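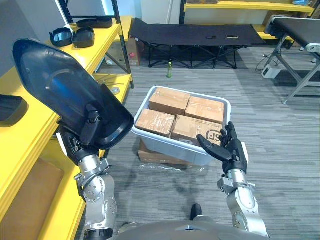 How to order at a build-your-own noodle counter without holding up the line

Went to Pakik again at lunch. Line out the door, half the people in it frozen at the glass. So, quick guide. Works at Swanepoel too, same setup.

1. Pick your bowl size before you get inside. Small is plenty if you want extras.

2. Noodles first. Rice noodles soak up broth fast, so go with wheat if you're taking it back to the office.
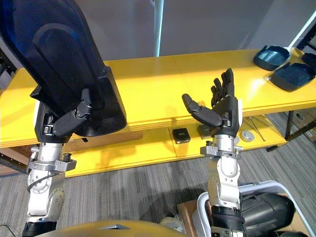
3. Broth. Say "half spicy" the first time. The full one is no joke – Mandla Shezi had to sit down.

4. Protein. One is included, a second is $4. Braised pork or the tofu. Skip the chicken, it's dry by 1 pm.

5. Toppings. Any seven for the base price, and pickled greens count as one even tho they're tiny. Get the greens, corn, scallion, then whatever.
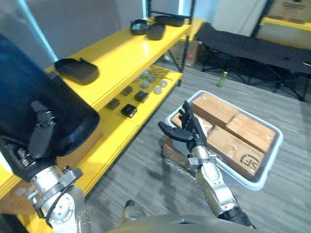 Yellow shelves, black cot, boxes in the white tray.

6. Sauce on the side. Always. They pour heavy and you cant undo it.

7. Pay, grab your number, move left. Pickup is at the far end, not by the register.

Going for a group? Text them the list and make everybody answer by 11. Paloma Park does two bowls per bag, lids taped – no spills so far.

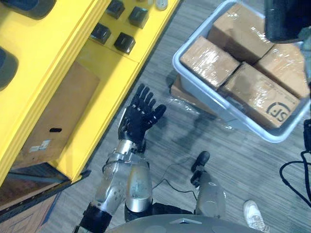
Four black cubes on top of the yellow shelving.

Leftover broth keeps till the next day in the fridge. Noodles don't, so eat those.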